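The back-end lead at Staltura has a rule about new tools: she has to break something with it before she's allowed to have an opinion. By that measure she has earned a lot of opinions. She has been building websites since she was a teenager putting together fan pages in a bedroom, and she now looks after the code behind most of the studio's client work, from booking systems to a seed catalog with a search box she is very proud of.

We caught up in February, in the slow hour after lunch, and she started talking before I'd found my pen.

"I came to this sideways," she said. "I studied geology. I liked maps, and then I liked putting maps on screens, and then one summer I noticed that I was spending all my time on the screens and none of it on the rocks." Her first paid job was a trail map for a hiking club, with a database she describes as "one enormous table with everything in it, including people's lunch orders." She laughs about it, but she kept the code, and she still opens it now and then to see how far she's come.

Staltura was a very small place when she joined. There was one server, one shared password (long gone, she wants me to say) and a deployment process that involved dragging files across and hoping. Her first big project was getting rid of the dragging. "I wanted anyone here to be able to put a change live before lunch and not feel sick. That's the whole dream, really. When a designer fixed a typo and pushed it herself, I think I cheered out loud."

The project everyone at the studio asks her about is Sotelo, the content system she built for clients who had outgrown their old one. It began as a weekend experiment and now has its own documentation, its own test suite and 791 closed tickets, a figure she can give without looking it up. I asked what was in them.

"Dates!" she said at once. "So many dates. Time zones, leap years, somebody in one country publishing a page that's meant to go live in another. If I could tell my younger self one thing it would be to store the time properly from day one and convert it at the last possible moment." 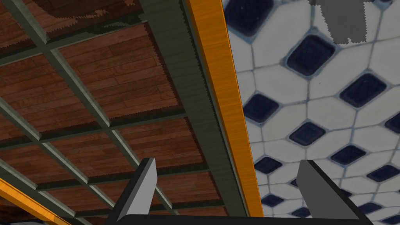 Image: Staltura

Grornside, a regional group of garden centers, was the first client to move to Sotelo, and the move taught her a lot about caching. The old site rebuilt every page from scratch for each visitor, which was fine in winter and awful in spring, when everybody wants tomato plants at the same moment. She spent 3 weeks reading query logs. "I love a query log. You can see exactly what the site is doing, line by line, and there's always one thing in there that makes you say, wait, why are we asking for that again?"

In this case it was the store opening hours, fetched up to 300 times to build a single page. The fix took an afternoon. Finding it took the rest of the 3 weeks, and she doesn't regret any of it. The client sent over a tray of lavender, and what's left of it lives on the windowsill next to the printer.

She is just as happy talking about the parts of the job that never show up on a screen. Code review is a favorite. At Staltura every change gets read by someone else, and she reads as many as she can, including the front-end ones, where she says she mostly asks questions. "I'll write, what does this line do? And I mean it, I don't know! Then they explain it, and either I've learned some CSS or they've spotted a bug while typing the answer. I'm happy with both."

What about the newer stuff? She keeps a folder of things to try and works through it on quiet mornings, with the phone off and a pot of tea going. Lately she has been moving background jobs out of the main application and into a little queue service called Sarkwood, which handles email, image resizing and the nightly imports. It runs on 2 small servers and she checks its dashboard more often than she needs to - she just likes watching the jobs go through.

She's less keen on rewriting things that work. The hiking club's map ran for years on that one enormous table, and people found their trails with it. "Old code has met a lot of real users. I try to be polite to it."

For people starting out, she recommends picking a small, slightly boring problem that belongs to someone you know, and building the thing they need. A sign-up sheet, say, or a calendar for a choir. They'll use it in ways you never planned for, she says, and they'll phone you when it goes wrong, and you'll learn more from that phone call than from a month of tutorials.

Next on her own list is better search for Sotelo, with proper handling of misspelled plant names. She has a test file full of wrong ways to spell "chrysanthemum," collected from real searches, and she read me a good many of them before she had to go and look at a pull request.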